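How to Sort Out a Hair Accessory Pile Without Buying Anything

Posted 21/11/2018 in Small Spaces

Search for advice on storing hair clips and you will be told to buy something. A ribbon board, an acrylic drawer tower, a hanging pouch with 50 clear pockets. I have tried a few of these and I have doubts about all of them. The ribbon board works until a child wants a clip from the middle and pulls down six others. The hanging pouch works until you find out that a hair tie in a clear pocket is no easier to see than a hair tie in a bowl, and a lot harder to get back out.

What follows is the method I use now. It takes one evening, a table and the bottom half of a box. I don't promise it will stay tidy forever. Mine has held up since October with one refresh, and I consider that a good result.

What you need

A table you can have to yourself until bedtime
A shallow box lid or base, the kind gifts or shirts come in
A pencil
A damp cloth and a dry one
An old toothbrush
A small bag for things that are leaving the house

You do not need a label maker. You do not need the Woromano sorting tray either, which I bought and which has compartments too narrow for a claw clip. It holds screws now and is very good at it.

Step 1. Bring everything to the table

Check the bathroom drawer, coat pockets, the car, the couch and the bottom of every school bag. Every guide says this and I used to skip it, figuring I could sort the drawer today and the rest later. Later doesn't come. If you sort only the drawer, the strays drift back in and you are where you started.

Bracelets will turn up too. Let them. In our house they get dropped in the same places as hair ties, and a system that pretends otherwise will fail by the weekend.

Step 2. Spread it out in one layer

Leave space between the pieces so you can pick each one up by itself. The usual advice is to use a plain white sheet so you can see what you have. I think that is fussy. A patterned tablecloth is fine as long as nothing is on top of anything else. The one real problem with a busy print is small metal clips, which can vanish into it, so run your palm over the cloth at the end.

Put the box lid at the back of the table, out of your way. It stays empty until Step 5. If you start dropping things in it early you have only moved the pile. 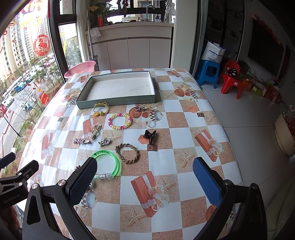

Step 3. Test before you sort

Most guides have you sort by type first. I did that for years and ended up with beautifully grouped broken clips. Test first.

Claw clips: open and close each one a few times. If the spring grinds or the teeth no longer meet, it goes.

Metal clips and barrettes: snap them shut. A barrette that won't snap on the table won't snap in hair. Run a fingertip along the underside for rough spots.

Clips with stones or glued-on flowers: press lightly on each decoration. If one wobbles, set the clip aside for glue. I am skeptical of the "jewelry-grade" glues. I paid extra for a tube of Rerita and could not tell the difference from the ordinary clear craft glue already in the drawer. Whichever you use, leave it overnight.

Ribbon bows: tug gently where the ribbon meets the clip. That is the part that lets go. A few stitches last longer than glue if you can stand to do them.

Hair ties: stretch once and let go. If it stays long, it's finished.

Beaded bracelets: look at the elastic between the beads. Fuzzy or thin means it will snap, probably in a parking lot. Restring it or let it go.

Light-up bracelets: check that the battery cover is shut tight. If it has a loose cover and there is a small child in the house, do not put it in the box at all. I am easygoing about most of this list, but button batteries are dangerous when swallowed.

Step 4. Clean what passed

Pull the hair out of clips and off ties by hand, then use the toothbrush on hinges and teeth. Wipe plastic with the damp cloth and dry it. Metal gets the dry cloth only, or barely damp if it is sticky with hairspray. Don't soak anything with a glued decoration or a battery. I have seen a soak in vinegar recommended for everything, and I would not do it to anything I liked.

Step 5. Group by how it gets used

Sorting by color looks wonderful in photographs and lasts a day. I use these groups:

Every day. Hair ties and the plain clips that get grabbed in the morning.

Special. Bows, anything with stones, anything that gets worn for a party and then complained about.

Wrist. All bracelets, whatever they are made of.

Pencil the groups on the inside of the box lid and lay things down beside the words. Pencil, because you will change your mind. I moved "special" twice before it settled at the back, where small hands don't reach first.

No dividers. I know the argument for them. I cut some from cardboard, they fell over, and everybody ignored them anyway. If you must have something, a Shim drawer liner will stop the metal clips from sliding, though so will a folded dish towel.

Step 6. Deal with the leaving bag

Broken pieces go out tonight. Good pieces that never get worn can be passed along, but ask their owner first. I once gave away a clip that had not been touched in a year and heard about it until spring.

How often to redo it

The Braltwood planner I was given one year has a monthly square for "accessories." Monthly is too much. Do it when the lid no longer fits in the drawer, or when you hear yourself asking where all the hair ties are. The second round goes faster, because most of the testing is already done. Before you put the tablecloth away, shake it over the floor and not out the back door. I lost a perfectly good barrette to the lawn that way.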